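Acta de la reunión de la asociación de vecinos y amigos del teatro Clovenlow, 2 sep 2025

Escribo yo el acta porque Garnet Kowalchuk tenía las manos ocupadas con las empanadas (riquísimas, por cierto, que conste). Asistimos Dragica Papadopoulos, Garnet, Ildikó Barta, Arben Dervishi y una servidora, Mateja Stoyanova. Empezamos tarde, como siempre, y con la ventana abierta.

1. Acta anterior. Aprobada. Arben pidió corregir que él no "se negó" a pintar la puerta del almacén, sino que "lo dejó para marzo". Corregido queda, aunque la puerta sigue igual.

2. Cuentas. Dragica trajo los números impresos, ¡y en letra grande, gracias! Quedan 2.000 euros después de pagar el seguro. De las rifas entraron 90, que es poco, pero es que llovió a mares. Ildikó preguntó si podíamos gastar ya en focos y Dragica puso esa cara suya. Se deja para cuando conteste el ayuntamiento a lo de la subvención.

3. La obra de otoño. Seguimos con "La posada de Bunia", el texto de Ildikó. Ha recortado el segundo acto y ahora el manuscrito tiene 64 páginas, que ya es otra cosa. Leímos en voz alta la escena de la despedida y a mí se me puso un nudo en la garganta, lo confieso. Arben cree que el posadero habla demasiado. Arben hace de posadero, así que ahí lo dejo.
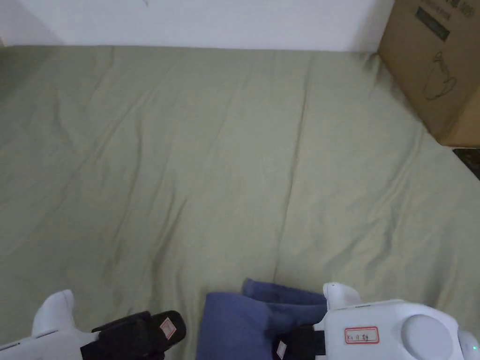

4. Decorado y vestuario. Lo más discutido de la tarde fue el dormitorio de la posada, que sale en dos escenas y tiene que parecer pobre pero querido. Garnet quería colcha de ganchillo; yo, algo liso que no se coma a los actores. Propuse una sábana como esa verde salvia, tirando a gris, que con la pared blanca detrás queda muy serena, y a casi todos les gustó. Dragica dijo que con tanta arruga habría que darle plancha; Ildikó, que ni hablar, que en una posada de aquellas no planchaba ni el cura. Se vota: arrugas sí, tres a dos. Para los abrigos, Garnet escribirá a la tienda Hoxha a ver si nos prestan percheros.

5. Ensayos. La sala pequeña la tenemos desde las siete. Hay que devolver la llave la misma noche (va por mí, ya lo sé). Quien falte, que avise en el grupo y no por nota debajo de la puerta.

6. Entradas. Las hará la imprenta Wuver, mismo papel que el año pasado. Pedimos 31 invitaciones aparte para el colegio y la residencia. Arben se encarga de recogerlas con su furgoneta.

7. Ruegos y preguntas. Ildikó ruega que se lea el tercer acto antes del próximo ensayo. Garnet pregunta quién se llevó la fuente azul de la merienda de verano. Sin respuesta.

Tareas pendientes:
Dragica: llamar al ayuntamiento.
Garnet: carta a Hoxha y lista de vestuario.
Arben: invitaciones y la puerta.
Ildikó: mandar el texto nuevo a todos.
Mateja: pasar esta acta a limpio y colgarla en el tablón.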